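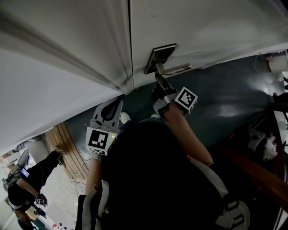 Puertas. Llevo una semana con las puertas del piso y ya no puedo más, así que escribo esto rápido antes de que cierre la ferretería.

A ver. La puerta del pasillo, blanca, manija de palanca plateada, placa rectangular oscura. Roza. Siempre ha rozado, pero desde septiembre hay que empujar con el hombro y tirar de la manija a la vez, un número. Los vecinos de abajo encantados, supongo.

Cempaka dice que es la humedad. Natanael dice que son las bisagras. Yo digo que es la casa, que tiene ganas de fastidiar.

Lo que he hecho hasta ahora, sin orden ninguno:

Apretar los tornillos de la bisagra de arriba. Dos giraban en vacío. Palillos con cola blanca dentro del agujero, cortar a ras, esperar, atornillar otra vez. Mano de santo — por lo menos en esa bisagra.

Papel de calco entre la hoja y el marco para ver dónde toca. Cierras, abres, y donde queda la marca hay que lijar. Toca en la esquina de arriba y un poquito a media altura. Lija del 80 y luego una más fina, con taco, sin emocionarse.

La manija. Baja bien pero vuelve perezosa, casi 3 segundos hasta quedarse horizontal. Desmonté la placa (ojo con el tornillito prisionero, se me cayó y aparecio debajo del zapatero), limpié con un trapo y puse grafito en polvo. Aceite no, que ya lo hice en el piso anterior y se quedó todo pegajoso.

Quedan las rozaduras y los manchurrones. Con esponja de melamina sale casi todo, lo otro ni con esas. Tocará pintar. Compré un bote pequeño de esmalte al agua, blanco roto, y resulta que mi blanco roto no es el blanco roto de la tienda. Probad siempre en el canto, por favor. Yo no probé.

Total gastado: 30 euros entre el grafito, la lija y el bote que no me vale. El cerrajero me pedía bastante más solo por venir a mirar, y encima de mala gana.

Me falta el burlete y volver a poner el tope, que lo quité para lijar y no se donde lo dejé. Si alguien sabe de un esmalte que no amarillee al año, que lo ponga en los comentarios. Zainab, tú habías pintado las tuyas, no? Dime la marca.

Me voy, que cierran.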